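4. What two travellers do with a free afternoon

4.1 How the diary part worked

I should say at the start of this section that I never meant to write about free afternoons at all. The study was supposed to be about trains and buses, and about how people on a long trip decide when to move on to the next town. But when I read back through the trip diaries I found page after page on the hours when nothing had been booked, and far less than I'd hoped on timetables. So I followed the diaries. My supervisor would call that letting the material lead, and I'd call it having very little choice.

As set out in Section 3, the diaries came from pairs travelling together: couples, sisters, old friends, one father and grown-up son. Each pair kept a single shared notebook and was asked to write in it every evening, taking turns. I gave them hardly any rules. They could write a line or fill a page, they could stick in tickets, and they could disagree with each other in the margins (they did this a lot, and I'm very grateful for it). Altogether the notebooks gave me 410 entries that I could read and date to a stage of the trip. A few more had got soaked or were written in a hand I simply couldn't make out, and I've left those alone.

I read everything twice before I marked anything. On the third reading I put a pencil line beside any passage about time that hadn't been planned before leaving home. I then sorted those passages by what the pair said they'd done, by who'd suggested it, and by how they felt about it that evening. It's slow work and I enjoyed it more than I'd expected to — you get very fond of people when you've followed them through a week of bad stomachs and late ferries.

4.2 The first free afternoon

Nearly every notebook has a passage about the first free afternoon, and nearly every one of them is a bit cross. Pairs arrived with long lists. They'd read the guides, asked their friends, saved places on their phones, and then at two o'clock on a hot day they found themselves standing outside a guesthouse with no wish to see any of it. One writer in a pair of sisters put it like this: "We have come all this way and what I want is a chair." Her sister wrote underneath, "You had a chair. You complained about the chair."

I've come to think the crossness is mostly about money. A day abroad has a price on it in a way that a day at home doesn't, and several writers worked it out to the penny. An afternoon spent lying on a bed under a fan felt to them like something they'd paid for and thrown away. Holroyd, the small tour firm that kindly passed my leaflet to its customers, told me its clients ask for fuller days before they go and emptier ones when they get back, and the diaries bear that out very nicely.

There's also the matter of who says it first. Somebody in the pair has to admit to being tired, and in the early entries both of them seem to be waiting for the other one to do it. I found passages where each person wrote, on alternate evenings, that they'd only gone to the museum because the other one wanted to. I laughed out loud at the first of these and then found it so often that I gave it its own pencil mark.

4.3 Settling in

By the fourth or fifth stop the tone changes. The lists are still mentioned but they've gone soft round the edges. Pairs start to write about the same café twice, or about going back to a market because they liked the walk to it. In the notebooks from Korkance, which most pairs reached in the middle of their trip, the harbour steps come up again and again, and hardly anyone says what they did there. They sat. They ate something from a paper bag. They watched the small boats come in and argued about whether to have another one of whatever was in the bag.

What struck me is how much better these passages are to read! The entries about famous sights are often quite flat, as though the writer knew that somebody else had already said it better. The entries about the harbour steps are full of detail — the price of a melon, a dog with an opinion, a shopkeeper who refused to sell one of them a hat because it didn't suit her. I don't want to lean on this too heavily, as a good diary entry isn't the same thing as a good afternoon. But the writers themselves keep coming back to these hours when they sum up the trip on the last page, and the sights get a line between them.

Separate afternoons turn up at about this stage too. I'd wondered if they would be a sign of trouble, and in one notebook they clearly were. In the rest, though, a few hours apart gave the pair something to tell each other over dinner, and the evening entries after a split afternoon are some of the longest I have. Two writers even invented a rule that neither could say where they'd been until the food came.

4.4 Lurkum, and the trouble with a good day

Lurkum deserves its own few paragraphs, as it's where my tidy story falls over. It's a hill town with one road in, and pairs usually got there late in the trip, after they'd learned to slow down. By my reasoning they should have loved it. Some did. Others wrote that they were bored, and bored in a way they hadn't been on those cross first afternoons, with no crossness in it, just a flat wish to be at home with their own kettle.

I went back over these entries several times. The best I can offer is that slowing down works while there's still something to slow down from. Once a pair has stopped rushing altogether, an empty afternoon is only an empty afternoon, and a town with one road and a closed museum can't do much to help. Weather played its part as well. Those who had rain in Lurkum wrote shorter entries and went to bed earlier.
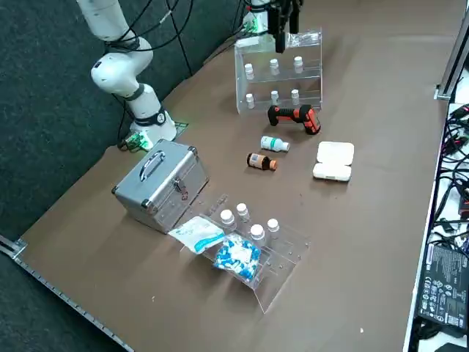 Figure 6. White robot arm at a brown tabletop, with a two-tier clear acrylic rack of small white bottles.

By the author, Department of Travel and Leisure Studies, Nonevville
Section 4, revised January

4.5 Coming home

The last thing I marked was what people wrote about the end. I'd asked every pair to make one more entry after they got back, once the washing was done, and most of them remembered. These are funny, rather tender pieces of writing. People list what they missed (bread, mainly, and their own pillow) and then, a paragraph later, say that they've been looking up fares.

Free time comes up in nearly all of them, and the crossness has gone completely. The very afternoon that one writer had called a waste while she was in it had become, a few weeks on, "that lovely lazy day by the wall". I checked, and it was the same wall and the same day. So anyone asking travellers about their trip needs to be careful about when they ask. A form filled in at the airport and a chat a month later will give you two different holidays, and I'm not at all sure that either is the wrong one.

I'd have liked to know more about the pairs who didn't send a last entry. They may have been busy, or they may have had enough of me. One posted the notebook back with a pressed flower in it and no note. The next section takes up the margin arguments, which I've left out of the sorting so far, and looks at who tended to have the final word in them.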